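Rasis household handling data, Arnmont site
Progress report to the Gromarero fund, 2026-05-05

Collection of clothes-handling examples has continued on the plan agreed in January. We now hold 2,160 recordings against a target of 2,000. I would ask the fund not to read much into that number. It tells you people turned up and squeezed the triggers. It says very little about whether a model can learn to fold from the result.

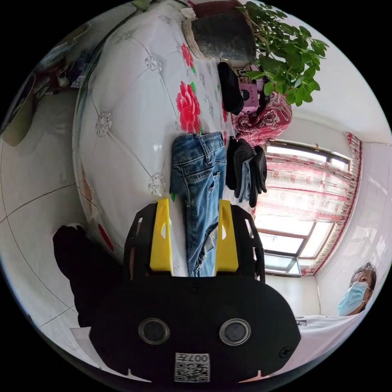 Denim remains the weak spot. It is stiff at the seams and bunches at the waistband, and two people given the same pair of jeans will go at it in different ways. Luangrath's view is that this variety is good for training. Maybe so, but their evidence is one small test, and we have asked to see it repeated.
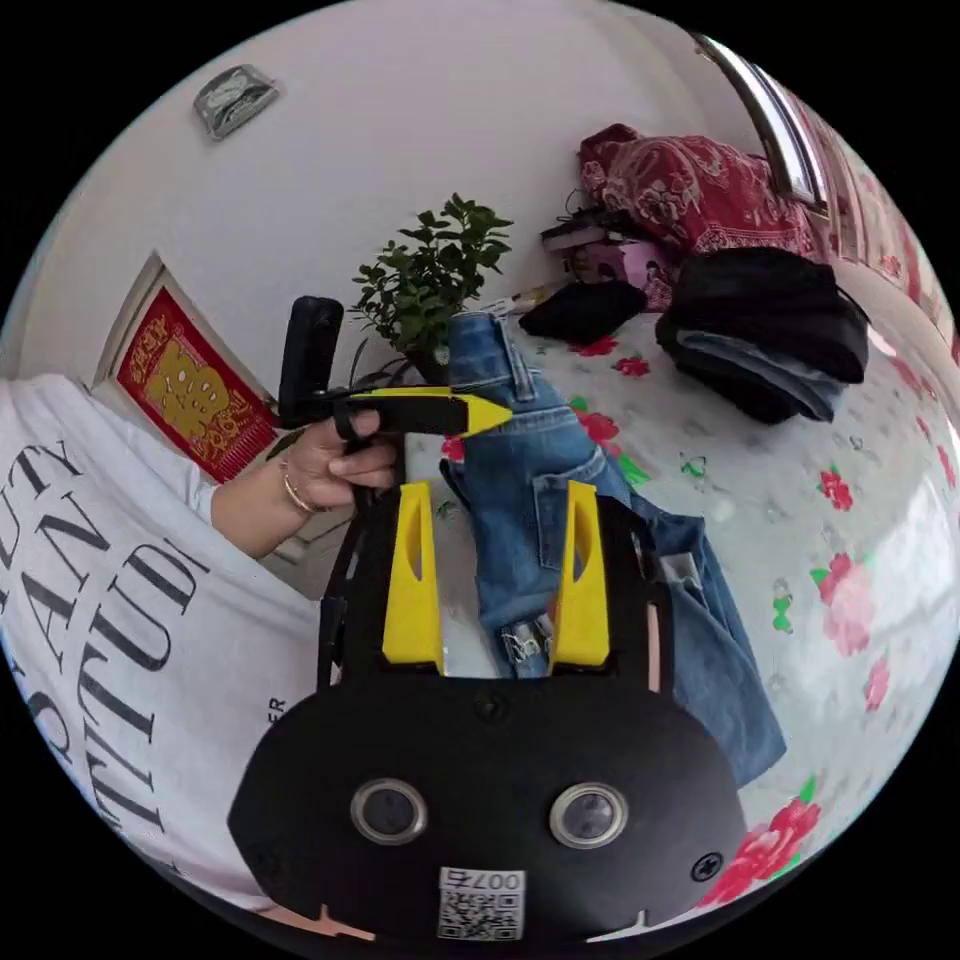 We set aside 300 recordings for review by hand. Labels for the start and end of a fold are still inconsistent between reviewers, and until that is fixed I would not trust any success rate drawn from them, ours included.
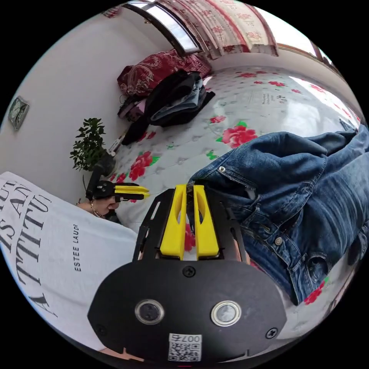

Spending is within budget. The request for 2 more homes stands, though I would hold the money back until the relabeling is finished. Patterned bedding and strong window light are both still on the list of conditions to be tested separately. The next report will give the relabeling results, good or bad.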